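Setting Up a Two-Finger Gripper for Processor Placement
Kandport Community Workshop, Bench Automation Guide

This guide describes how members may prepare the bench arm and its linkage gripper for placing a processor in a desktop workstation board. It assumes that the arm has been mounted and homed as set out in the general bench guide. Members who have not yet completed the bench safety session should contact Hala Tahiri before reserving the arm.

What is required
The arm controller and its power supply
The black two-finger gripper with flat finger plates
A grounded wrist strap and mat
A scrap processor for practice
A workstation with its side panel removed and its power cord disconnected

Preparing the gripper
Check every pivot before the gripper is powered. Each joint should move freely by hand with no side play. A loose pin at the base of a finger becomes a visible wobble at the tip, and a chip held in that condition cannot be lowered level. Replace worn pins from the drawer marked Savolainen.

Wipe the finger plates with a lint-free cloth. Do not apply tape or rubber to them; padding compresses unevenly and turns the chip as the grip closes.

Setting the grip
Open the controller page and load the profile named Granitis. Set the closing speed to 10 percent and the grip limit to 3 newtons. Close the fingers on the scrap processor, lift it, and hold it over the mat for 24 seconds. If it slips, clean the plates again before raising the limit. The fingers must bear on the edges of the chip only — never on the contacts underneath.

Preparing the socket
Release the retention lever and swing the metal frame fully open. Confirm that the lever lies clear of the path the gripper will take. Find the alignment mark on the board and match it to the marked corner of the chip before the arm is moved.

The approach
Bring the chip to a point above the socket and stop. 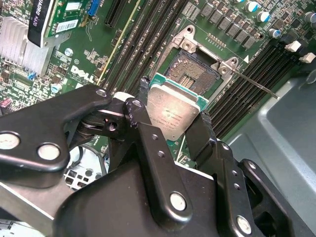
Correct any tilt at this height, using the wrist controls in single steps. Lower the arm only when the chip is parallel to the socket on both axes. The last part of the descent is made in manual mode, with one hand on the stop button. Open the fingers slowly and raise the arm straight up — any sideways motion may bend contacts.

The retention frame and lever are closed by hand. The arm is not approved for this step.

Recording the trial
Enter the grip limit and the result in the bench log. Ashraf Amrani reviews the entries each Monday, and members from the Tendotville workshop may use the same log. Return the scrap processor to bin 17 when finished.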